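Unit 7: Planning an Equipment Purchase
Course notes, Trineck Institute

A purchase plan for an automated cell begins with the task, stated in one sentence and agreed to by those who will run it. The arm itself is seldom the only large cost. Grippers, tables, crate frames, guarding and staff training must each have their own line in the budget.

Students will work from the Rurkel bottle-handling case. Two suppliers, Flomura and Takeda, have been invited to quote, and both must price the arm and the gripper separately.

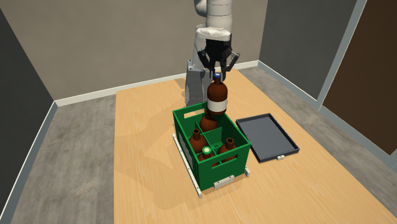 Figure 2. Simulated cell: gripper holding a capped amber bottle over a four-compartment crate.

Before comparing quotes, list every container the gripper must hold — capped and uncapped — and record the size of each. A change of crate after the order is placed may require a new frame, and the cost of that change falls to the buyer.

Draft budgets are due in June. Use form 921 and attach both quotes.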